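Table Settings: Woven Placemats from the Stavham Collection

The Stavham Housewares Collection holds 761 items made for everyday dining. The gallery on this page presents one of the placemats from the January rotation of the Table Settings display, prepared by the Biren Study Center for visitors, students and teachers. 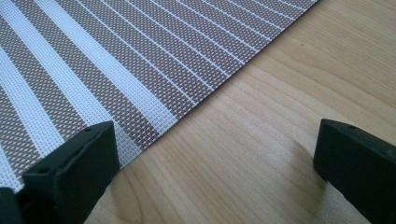 Woven placemat, taupe-brown and white, on a light wooden tabletop. Table Settings, item 200.

The mat is made in a tight basket weave, with white threads laced through the brown to give a fine checked surface. Wide white bands give way to a group of narrow pinstripes, and a tiny fringe of thread ends shows along the cut edge.

Notes on the display

Placemats in this group came to the Center as part of the Iyer gift, which also includes napkins, runners and tray cloths. Each is catalogued by weave, color and stripe pattern.

Striped mats are shown on plain tables so that the pattern can be studied without a competing cloth. Table settings are changed 4 times a year.

Visiting

The display is located in the Skuletti Room, Level 2, and is open during regular Center hours. Visitors are asked not to handle the textiles. Teachers who wish to arrange a class visit should contact the front desk in advance. Requests to reproduce images from this gallery must be made in writing and should include the item number.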